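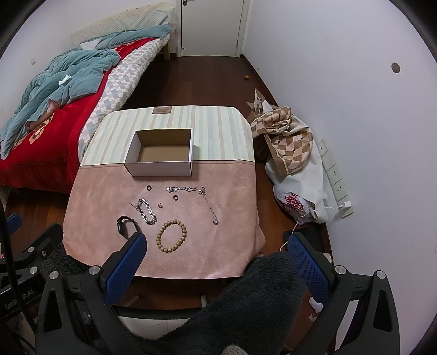 Sorting out a jewellery muddle with one cardboard box

I don't own a jewellery box. I've had three over the years and every one of them ended up as a knotted heap with a broken hinge, so these days I use a plain cardboard box and a bit of method, and I get on with it far better. This is how I do it. Allow 30 minutes the first time, less after that.

What you need

A shallow box without a lid. Mine is white outside and ordinary brown card inside. Shoe boxes are too deep, you'll lose your earrings in the corners.
A low table, or a bed tray at a push.
Thin card for dividers (cereal packet is perfect).
A few small bags with a press seal. I bought a pack of 500 from Jellow and I shall be leaving them to somebody in my will.
A soft dry cloth, a pin and a drop of baby oil.

Step 1. Tip it all out, then spread it

Empty everything on to the table and push the box to the back. I work on the pink half of my table cover as it's plain. The other half is striped and fine silver chain just vanishes on stripes! If your table is patterned all over, put a pillowcase down first.

Don't start picking favourites yet. Get every piece lying by itself with a bit of space round it. Rings nearest the box, bracelets stretched out or in a loop, anything bulky at the front where your sleeve won't drag it along. I learned the sleeve bit in August, when I swept a whole evening's sorting on to the carpet reaching for my tea.

Step 2. Deal with the chains

Always chains first, while you've still got the patience. Lay the chain out as straight as it will go, with the clasp end away from you. If there's a knot, put the tiniest drop of baby oil on it and open it with the pin, working from the middle of the knot outwards. Pulling the ends makes it worse and you will swear.

Chunky curb links hardly ever knot, but the thin extension tail on the end of them does, usually round something else. Lay the tail out to one side, as I have with mine, and fasten the clasp before you put it away.

Step 3. Pair up the small stuff

Earrings go side by side the moment you find the second one. Not in a minute, straight away. If one's missing, the spare gets a bag of its own and a deadline - mine is the end of the month, then it goes in the craft tin.

Check the rings too. Mine are both dark and I could easily scoop them up as one, so they have a little gap between them on the table. 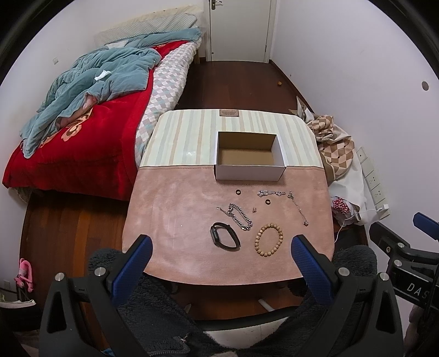
Marigold_tea: I'd keep the wooden beads away from the oil if I were you. Mine soaked it up and went blotchy, and it never came out. Do the chains on a separate bit of kitchen roll and wash your hands before you touch the beads.

Very good point, and I've left that comment in the middle of the page where people will see it. It applies to anything strung on elastic as well.

Step 4. Give it all a wipe

Dry cloth, nothing fancy. Sparkly bracelets want dabbing, not rubbing, or the fluff catches in the settings. Smart bands and watches I do last with a barely damp corner of the cloth, strap first and then round the back where it sits on your wrist.

Step 5. Make the dividers

Cut your card to the inside height of the box. Two long strips and a few short ones will do it. Snip a slot halfway down each strip and slide them together into a grid. I ended up with 9 compartments, which sounds a lot until you start filling them. Make one long one down the side for bracelets that like to lie flat.

I did once try a ready-made tray from Flivgate, and it was nicely made, but the compartments were all the same size and my watch wouldn't go in any of them. Card you can just cut again.

Step 6. Put it back in order

Heaviest things go in first, so the box doesn't slide about while you're doing the fiddly bits. Then beads, then bracelets, then chains (each in its own bag with the clasp poking out of the top), and finally rings and earrings in the front row where you can reach them half asleep.

The watch or band gets the corner nearest your charger. Stand it on its side with the strap closed and it takes up much less room.

Keeping it that way

Once a week I tip out whichever compartment looks worst and do only that one. It takes as long as the kettle. The box itself lasts about a year before the corners go, then I swap it for another and move the dividers across.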